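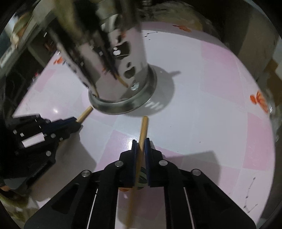 Removing Limescale and Tea Stain from Stainless Steel Kitchenware

These instructions cover plain stainless steel: canisters, jugs, kettles without a heating element, mixing bowls and sink strainers. They do not cover silver plate, chrome plate, aluminum or anything with a painted finish. If a magnet and the maker's stamp leave you in doubt, test on the underside first.

What you need

Citric acid powder, food grade
Baking soda
Dish soap
Two microfiber cloths, one kept dry
A soft nylon brush
Kitchen scale

Do not use steel wool or chlorine bleach. Steel wool leaves iron particles that rust in place, and bleach pits the surface.

Step 1. Wash

Wash the item in warm water and dish soap and rinse it well. Grease blocks the acid, so a piece that still feels slick needs a second wash. Remove rubber gaskets and set them aside.

Step 2. Mix the solution

Dissolve 31 g of citric acid in one liter of warm water. A stronger mix works faster but can dull a mirror finish. I mix it in a glass jug and add the powder slowly while stirring.

Step 3. Soak

Fill the item to just above the scale line, or submerge it if it is small. Leave it for 20 minutes and check. Scale should be fizzing or lifting at the edges. Heavy deposits need a second soak in fresh solution. Do not leave it overnight.

Wycliffe Mugo wrote to ask about white vinegar. It works on thin scale. It is slower, and the smell stays in gaskets.

Step 4. Tea and coffee stain

Citric acid has little effect on tannin. Drain and rinse, then make a paste of three parts baking soda to one part water. Rub it on with a damp cloth, following the grain on brushed steel. On a mirror finish, use straight strokes and light pressure. Leave the paste on for five minutes before rinsing.

Rolled rims and base seams hold both scale and paste. Run the nylon brush along them under the tap.

Step 5. Rinse and dry

Rinse twice and dry at once with the dry cloth. Air drying in a hard water area puts back a thin layer of what you just removed. My tap water tests at 339 mg per liter, and a wet jug shows spots within the hour.

Problems

Rainbow tint: heat discoloration. A wipe with the citric solution normally clears it.
Brown specks: surface rust, usually from contact with other metal. Use the paste and repeat once.
Gray haze after soaking: solution too strong or soak too long. A stainless polish may bring it back - I have had fair results with Flindent cream, less with Ollard.
Fine scratches: these stay.

Last revised November 2011. Soak time in Step 3 corrected.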